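**Small kitchen, no dishwasher: drying rack or towel on the counter?**

Posted in Kitchens & Storage, September 2019

**fernhollow**

We're moving into a rental in Ilten next month. The kitchen has one sink, no dishwasher, and a short run of counter. I've always dried dishes flat on a towel and put them away at night. My partner wants a two-level rack. I think a rack turns into a second cupboard that never gets emptied. What do people here do?

**oldgasket**

Rack. I had towels for years and they smelled by the second day no matter how often I washed them. Two levels takes up the same counter as one. Get black metal if you have hard water, because chrome shows every spot. Bowls go on edge and plates at the back.
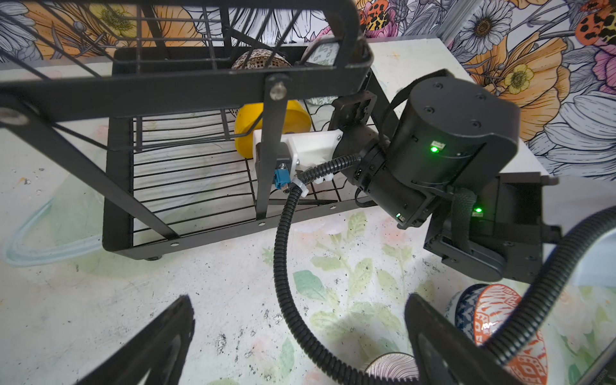

### Reply from mudroom_7

I'll disagree with the rack crowd. I lived in Gentile for 11 years with very hard water and a black rack shows scale worse than chrome does. It goes gray at the joints where the wires cross. You can soak it in vinegar, but then you're soaking a rack in a sink that's too small for it.

Towel plus a small folding rack for glasses worked fine for us. When company came the folding one went behind the door.

**oldgasket**

Ours isn't gray. Maybe it's the coating. I wipe it on Sunday-type cleaning days and that's it.

**mudroom_7**

Maybe. Mine was a Fivden, bought in February, and the feet rusted before the next winter.

**fernhollow**

Water in Ilten is supposed to be medium hard. The other thing is that the kitchen is open to the hall, so whatever is on the counter is what you see when you come in. I was going to paper the wall behind it with something busy so a few dishes wouldn't stand out as much. The landlord said yes as long as it's the peel-off kind.

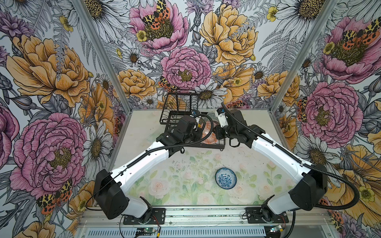

The roll I like comes from Clostach and it's a big pattern, so there's a lot of waste when you match it. I measured for 3 rolls. Has anyone put peel-off paper near a sink? I'm worried about the seams.

**tallowbee**

Seams are fine if you keep them away from the faucet. Start with a full width centered behind the sink so the first seam lands off to the side. Wash the wall with dish soap, rinse it, and leave it overnight. Mine has been up 18 months. One corner lifted and I stuck it back down.

On the rack question, measure under your upper cabinets first. People buy the two-level kind and then can't get a bowl in or out of the top.
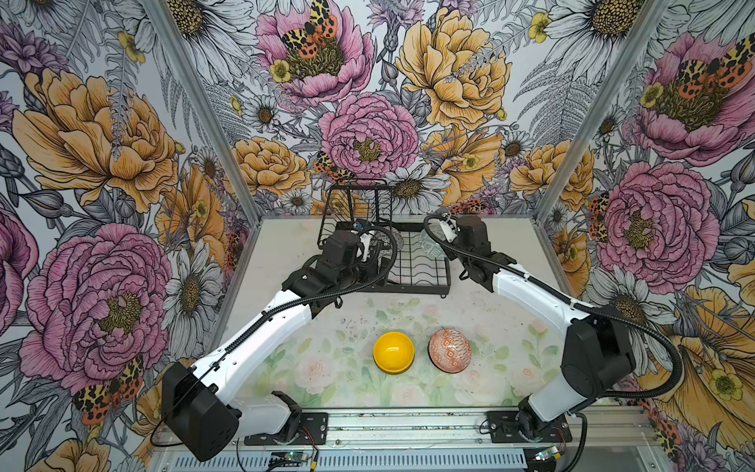 You want a hand's width above the tallest thing you'd put up there. If you don't have it, buy the single level and stop there. Also look at how the frame goes together. Bolted ones can be tightened when they get loose. The ones that just hook together start to lean and you can't do much.

**mudroom_7**

Agree on bolts. That's the one thing I'd pay more for.

**pintandhalf**

Unpopular view, but the problem is owning too many dishes. Two people need four bowls and four plates. We boxed up the rest and the drying question went away. You wash what you used and use it again.

**oldgasket**

That works until somebody bakes.

**pintandhalf**

Mixing bowls get dried by hand and put away. It takes a minute.

**fernhollow**

I'm not boxing up bowls. I collect them and none of them match, and I use a different one every day.
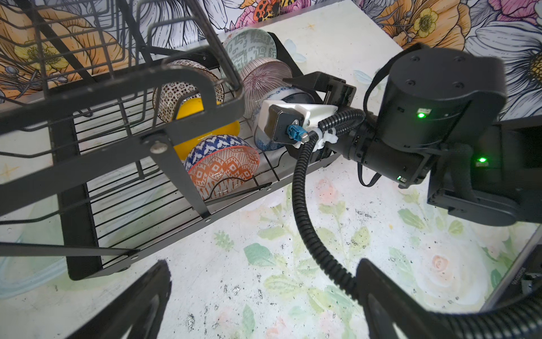
Anyway, I measured. There's room for the two-level one with a little to spare, so my partner wins that part. I got him to agree that it gets emptied before bed. I'll order the paper after we have the keys, in case the wall is rougher than it looked.

**tallowbee**

If it's orange-peel texture, don't bother with the paper. It won't hold.

**mudroom_7**

Still think you'll be scrubbing scale by spring. Put a tray under it at least. Standing water will mark a white counter.

**fernhollow**

Tray is on the list. Does it need a lip, or is flat okay?

**oldgasket**

Lip on three sides, open toward the sink.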